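Ticket 517
Queue: Laundry and Linens, Gustenora guesthouse
Subject: Blue cloths will not stay folded
Priority: Low (raised to Medium by submitter, lowered again by me)
Opened: 5 Mar 2018
Status: Open, pending starch

Reported problem
Dark blue cloths from the Marras order come off the folding table square and arrive in the dining room looking like they were carried there in a boot. Submitter says the corners "wander." Submitter has also asked whether we can get different cloths. See ticket 63, closed, answer was no.

Environment
Back room, big table with the pale cover on it, washer and dryer at the far end. Cloths are woven, dark blue, 51 in circulation according to the sheet taped inside the linen cupboard. Detergent is Surura unscented. Softener is whatever was on sale.

Entry 1
Asked submitter to describe the fold. Submitter replied "normal." Asked for more detail. Submitter replied "in half, then normal."

Entry 2
Went and watched a batch go through. Half the cloths were folded in thirds, the other half in quarters, and then both kinds went in one stack. The stack leaned. Put up a note saying quarters only. Someone has since written "why" on the note.

Entry 3
Quarters only, new batch. Better, but the top few still open up on the cart. Checked the care label on one: medium heat, remove promptly. Asked how promptly they are being removed. Was told "after lunch."

Entry 4
Ran 9 cloths on medium and took them out the minute the buzzer went. Shook each one by two corners, laid it out, smoothed it from the middle, folded it. They held all the way to the dining room. Ran another 9 and left them sitting in the drum for an hour as a control. Those had to be ironed, by me, which I would like noted somewhere.

Entry 5
Table cover has creases in it, and a thin cloth folded on top of a crease seems to pick up the line. Pulled the cover tight. Also found that the cover slides when you pull it tight. Opened a separate ticket for that with Cloltov, who supplied the table and will presumably tell me it's the floor.

Entry 6
Submitter reports that cloths are now fine except when they are rolled. Nothing in this ticket is about rolling.
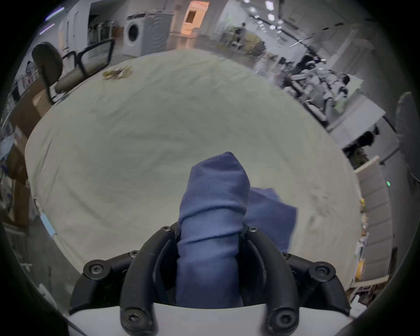
Can the blue cloths be rolled instead of folded if the cupboard is full?
Rolling is fine for the spares, as long as each one is laid flat and folded in half lengthwise first. Anything going on a dining table gets folded in quarters.

Entry 7
Copied the above onto the note, under "why." Starch requested. Leaving open until it arrives or I stop caring.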